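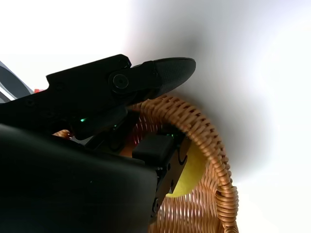

손가락형 그리퍼로 바구니 손잡이를 잡을 때, 접근 방향은 어떻게 정하는 것이 좋은가?

손잡이가 이루는 호의 평면에 수직인 방향에서 접근하고, 호의 정점에서 파지하는 것이 가장 안정적이었다. 정점에서 벗어난 위치를 잡으면 들어 올리는 순간 바구니가 기울었고, 내용물이 낮은 쪽으로 굴러 기울기가 더 커졌다.

# 손잡이형 용기의 파지 및 이송 과제 결과 보고서

Clidska 로봇 동아리 조작반
제출일: 7/19/23

## 1. 과제 개요

본 보고서는 조작반이 한 학기 동안 수행한 Bangera 과제의 결과를 정리한 것이다. Bangera는 손잡이가 달린 용기를 로봇 팔로 들어 지정 위치까지 옮기고 내려놓는 과제로, 교내 대회인 Dotano의 조작 부문 예선 종목과 규칙이 같다. 용기 안에는 둥근 물체를 넣으며, 이송 중에 물체가 밖으로 나가면 실패로 처리한다.

지난 학기에는 상자와 원통처럼 면이 단순한 물체만 다루었다. 엮어 만든 바구니는 표면이 불규칙하고 구멍이 많으며, 손잡이가 굵고 휘어 있다. 기존의 파지 절차를 그대로 적용했을 때 손가락이 손잡이 대신 테두리에 걸리는 경우가 잦아 접근 절차부터 다시 작성하였다.

과제의 범위는 다음과 같이 한정하였다.

- 손잡이 위치 추정
- 손잡이 파지와 수직 상승
- 수평 이송 및 하강
- 손가락 개방 후 후퇴

내용물을 직접 집어 넣거나 꺼내는 동작은 포함하지 않았다. 용기를 두는 바닥은 흰색으로 통일하였다.

## 2. 장치 구성

### 2.1 그리퍼와 손목 카메라

그리퍼 손가락 끝에는 미끄럼을 줄이기 위해 표면에 미세한 요철이 있는 검은색 패드가 있다. 손목부에 장착한 소형 카메라는 손가락과 그 앞의 물체를 함께 본다. 근접 구간에서는 그리퍼 본체가 화면의 상당 부분을 가리기 때문에, 손잡이 전체의 형상은 멀리서 미리 추정해 두고 근접 구간에서는 손가락 끝과 손잡이 사이의 상대 위치만 갱신하였다.

처음에는 카메라를 그리퍼 바깥쪽으로 더 기울여 가려지는 영역을 줄이려 하였다. 이 경우 손잡이는 잘 보였으나 패드 끝이 화면 밖으로 나가 접촉 시점을 판정할 수 없었다. 결국 가림을 감수하고 패드 끝이 항상 보이는 각도로 되돌렸다.

### 2.2 제어 소프트웨어

제어에는 동아리에서 유지해 온 Prernero를 사용하였다. Prernero는 동작을 단계별 상태로 나누어 실행하고, 상태가 바뀔 때마다 관절값과 손목 영상을 기록한다. 이번 과제를 위해 추가한 상태는 ‘정렬’과 ‘시험 상승’이다.

정렬 상태에서는 손목을 회전시켜 손가락의 개폐 방향을 손잡이 두께 방향과 맞춘다. 시험 상승 상태에서는 용기를 바닥에서 조금만 들어 올린 채 500 ms 동안 정지하고, 그동안 화면에서 손잡이의 위치가 변하는지 확인한다. 변화가 임계값을 넘으면 용기를 다시 내려놓고 정렬 상태로 돌아간다.

## 3. 방법

### 3.1 손잡이 위치 추정

색상만으로 손잡이를 분리하는 방법을 먼저 시도하였다. 바구니 몸통과 손잡이가 같은 재료로 되어 있어 두 영역이 하나로 묶였고, 손잡이의 시작점을 찾을 수 없었다. 흰 배경에서는 바깥쪽 윤곽이 뚜렷하므로, 바깥 윤곽만 추출한 뒤 호를 맞추는 방식으로 변경하였다.

조명이 강한 날에는 배경이 과다 노출되어 윤곽이 실제보다 얇게 잡혔다. 노출 시간을 고정하고 자동 보정을 끈 다음부터는 같은 자세에서 얻은 호의 중심이 안정되었다. 다만 손잡이가 배경에 드리우는 회색 그림자는 여전히 윤곽으로 오인될 수 있다. 그림자는 경계가 흐리다는 점을 이용해 기울기 값이 낮은 윤곽을 제외하였다.

안쪽 윤곽은 사용하지 않았다. 손잡이 아래로 바구니의 격자무늬와 내용물이 함께 보이기 때문에 시점이 조금만 달라져도 검출 결과가 크게 바뀌었다.

### 3.2 접근과 파지

접근은 다음 순서로 진행한다.

1. 용기에서 떨어진 관측 자세에서 손잡이의 호를 추정한다.
2. 호의 정점 위쪽으로 이동하고 손가락을 완전히 연다.
3. 손목을 회전시켜 개폐 방향을 맞춘다.
4. 저속으로 전진하면서 손목 영상으로 위치 오차를 보정한다.
5. 손가락을 닫고 모터 전류가 설정값에 도달하면 정지한다.
6. 시험 상승을 실행한다.

4단계에서 전진 속도를 높이면 전체 시간은 줄어들지만, 영상 보정이 따라가지 못해 패드가 손잡이 윗면을 밀었다. 이때 바구니가 미끄러지면 처음에 추정한 호가 무효가 되므로 관측 자세부터 다시 시작해야 한다. 최종 설정에서는 속도를 낮추고 보정 횟수를 늘렸다.

파지력은 손잡이가 눌려 변형되지 않는 범위에서 정하였다. 손잡이는 가닥을 감아 만든 구조라서 힘을 크게 주면 가닥 사이가 벌어진다. 벌어진 틈에 패드 끝이 끼면 개방할 때 바구니가 함께 끌려오는 현상이 생겼다.

### 3.3 이송과 하강

내용물의 움직임을 줄이기 위해 가속 구간과 감속 구간의 길이를 같게 두고, 가속도의 변화율을 제한하였다. 수평 이동 중에는 손목의 기울기를 일정하게 유지한다. 하강은 바닥 높이보다 2 mm 위에서 멈춘 다음 파지력을 서서히 줄이는 방식으로 하였다. 바닥에 닿을 때까지 그대로 내리면 팔이 손잡이를 아래로 눌러 바구니가 옆으로 밀렸다.

## 4. 시험 결과

시험은 6월에 실시하였다. 용기의 초기 방향과 내용물의 위치를 바꾸어 가며 총 224회를 시행하였고, 이 가운데 34회가 실패하였다. 성공률은 84.8%이다. 시험 상승에서 불안정 판정을 받고 재시도한 경우는 최종 결과가 성공이면 성공으로 집계하였다.

실패 유형은 아래와 같다. 위에서부터 발생 빈도가 높은 순서이다.

| 실패 유형 | 발생 단계 | 기록에서 확인된 현상 |
|---|---|---|
| 정점 이탈 파지 | 시험 상승 | 손잡이가 패드 사이에서 회전 |
| 테두리 걸림 | 접근 | 손잡이보다 테두리에 먼저 접촉 |
| 개방 시 끌림 | 후퇴 | 손가락과 함께 용기가 이동 |
| 내용물 이탈 | 이송 | 감속 중 내용물이 테두리를 넘음 |

정점 이탈 파지는 호 추정 오차와 직접 관련이 있었다. 초기 방향이 카메라의 시선과 나란할수록 손잡이가 화면에서 직선에 가깝게 보이고, 이때 정점의 위치가 한쪽으로 치우쳐 계산되었다. 관측 자세를 하나 더 추가하여 다른 각도에서 호를 추정하면 치우침이 줄었으나, 시행 시간이 늘어나 대회의 제한 시간을 지키기 어려웠다. 따라서 손잡이가 직선에 가깝게 검출될 때에만 추가 관측을 수행하도록 조건을 두었다.

테두리 걸림은 그리퍼 하우징의 두께를 경로 계획에 충분히 반영하지 않은 것이 원인이었다. 손가락 끝만 기준으로 경로를 만들었기 때문에 패드가 손잡이에 도달하기 전에 하우징 쪽이 테두리와 간섭하였다. 충돌 모델을 하우징 외곽까지 확장한 다음에는 같은 유형이 드물게만 나타났다.

내용물 이탈은 모두 가벼운 구형 물체를 넣었을 때 발생하였다. 내용물을 용기 중앙에 놓고 시작한 시행에서는 발생하지 않았다.

## 5. 고찰

시험 상승의 효과는 기대보다 컸다. 파지 직후의 모터 전류만으로는 정점을 잡은 경우와 벗어난 경우를 구분할 수 없었다. 전류는 패드가 물체를 누르고 있다는 사실만 알려 주며, 용기가 매달린 상태에서 회전할지는 하중이 걸린 뒤에야 드러난다. 정지 시간을 더 짧게 설정한 예비 시험에서는 바구니의 흔들림이 가라앉기 전에 판정이 내려져, 안정한 파지까지 불안정으로 처리되었다.

손목 카메라 하나로 모든 단계를 처리한 구성은 배선과 보정이 단순하다는 장점이 있다. 반면 하강 단계에서는 그리퍼와 바구니가 바닥을 가려 착지 여부를 영상으로 확인할 수 없다. 현재는 높이값에만 의존하고 있어 바닥판이 조금이라도 기울면 오차가 그대로 남는다.

또한 이번 결과는 손잡이가 고정된 바구니에 한정된다. 손잡이가 접히거나 회전하는 용기에서는 호의 위치가 접촉에 의해 바뀌므로 같은 절차를 쓸 수 없다. 배경이 흰색이 아닌 환경에서의 윤곽 추출도 검증하지 않았다.

## 6. 남은 작업

- 손가락 개방 속도를 두 단계로 나누어 후퇴 시 끌림이 줄어드는지 확인
- 무늬가 있는 바닥판에서 호 추정 오차 측정
- 하강 단계에 손목 힘 추정값을 추가하여 착지 판정에 사용
- Prernero 기록 파일에 노출 시간과 조명 조건을 함께 저장

첫 번째 항목은 Dotano 예선 전에 완료할 예정이다. 나머지 항목은 다음 학기 조작반의 과제로 넘긴다. 시험에 사용한 설정 파일과 시행별 기록은 동아리 공용 저장소의 Bangera 폴더에 있으며, 임계값을 변경할 때는 변경 전 설정을 별도의 이름으로 남겨 둔다.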